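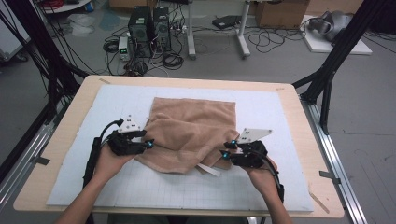 Handtücher falten und verräumen: Galerie aus der Wäschekammer

In der Pension Woltari fallen in der Hochsaison jede Woche 345 Handtücher an, dazu Waschlappen, Badematten und die Geschirrtücher aus der Frühstücksküche. Gewaschen wird im Haus, gefaltet von Hand. Wir haben die Arbeitsschritte zusammengestellt, damit neue Kolleginnen und Kollegen sie nachlesen können. Die Texte stammen von Rukhsana Janjua und Szabolcs Fodor, durchgesehen hat sie Jolene Goodwin.

Stand: Donnerstag, 26. Juli 2018

Zum Frotteetuch

Ein hellbraunes Frotteetuch, annähernd quadratisch, auf einer großen hellen Schaumstoffplatte mit feinem Linienraster. Die hintere Kante liegt flach, die vordere Hälfte ist in weichen Falten zusammengeschoben. Unter dem Tuch schaut rechts unten ein schmaler weißer Streifen hervor.

Ausgangslage beim Falten: Das Tuch liegt flach, die lange Kante zeigt zum Körper. Falten im Stoff werden von der Mitte nach außen glatt gestrichen. Frottee nicht ziehen, sonst verziehen sich die Kanten und die Ecken treffen später nicht mehr aufeinander.

Etiketten und Aufhänger kommen nach innen. Bei Tüchern mit Aufhänger an der Längsseite beginnt man mit dieser Seite.

Handtücher 50 x 100

Der Länge nach in drei Lagen falten, danach zweimal quer auf die Hälfte. Der Bruch zeigt im Regal nach vorn, die offenen Kanten liegen hinten. Im Bad hängt das Handtuch nur einmal längs gefaltet über der Stange.

Ein Stapel hat 12 Stück. Höhere Stapel kippen beim Herausziehen um, vor allem im oberen Fach.

Duschtücher

Zu zweit geht es schneller. Wer allein faltet, legt das Tuch quer über den Tisch und schlägt erst die linke, dann die rechte Seite ein. Die Duschtücher liegen im Wagen immer unten, Handtücher darüber, Waschlappen im Seitenfach.

Gästetücher und Waschlappen

Gästetücher werden einmal längs und einmal quer gefaltet. Früher wurden sie gerollt, das haben wir im März aufgegeben. Die Rollen gingen auf dem Weg in die Zimmer wieder auf.

Waschlappen nur auf die Hälfte legen. Neun Stück kommen in einen Korb, ein Korb reicht für eine Etage.

Badematten

Badematten trocknen länger als alles andere und kommen deshalb zuletzt auf den Tisch. Einmal quer falten, die Oberseite nach außen. Matten mit ausgefranster Naht bitte nicht einsortieren, sondern in die Kiste an der Tür legen. Shazia Paracha sieht die Kiste einmal in der Woche durch und entscheidet, was genäht wird und was zu den Putzlappen geht.

Geschirrtücher

Sie gehören nicht in die Zimmerwäsche, auch wenn im Regal gerade Platz ist. Glatte Baumwolltücher längs auf die Hälfte und dann zweimal quer. Die karierten sind für Gläser, die weißen für Besteck und Arbeitsflächen. Gestärkt wird nicht mehr.

Das Regal

Von oben nach unten: Gästetücher, Handtücher, Duschtücher, Badematten. Frisch gewaschene Stücke kommen nach hinten oder unter den vorhandenen Stapel, damit alle gleich oft benutzt werden. Die Fächer sind nach Farben getrennt: links die weiße Wäsche, rechts die farbige. Einzelstücke ohne passenden Satz liegen im untersten Fach und werden nur im Personalbad verwendet.

Waschen und Trocknen

Frottee bei 60 Grad, ohne Weichspüler. Die Trommel höchstens zu drei Vierteln füllen. Vor dem Trocknen jedes Tuch einmal kräftig ausschütteln, der Flor richtet sich dann besser auf. Wer klamme Tücher faltet, hat am nächsten Tag einen muffigen Stapel, also im Zweifel noch einmal auf die Leine.

Bestand

Im Haus sind einige 2.000 Wäschestücke im Umlauf, Bettwäsche eingerechnet. Nachbestellt wird über Zeeshan Sethi. Fehlende oder beschädigte Teile bitte in die Liste am Regal eintragen, mit Farbe und Größe.

Mehr Galerien: Betten beziehen | Frühstücksraum eindecken | Putzwagen packen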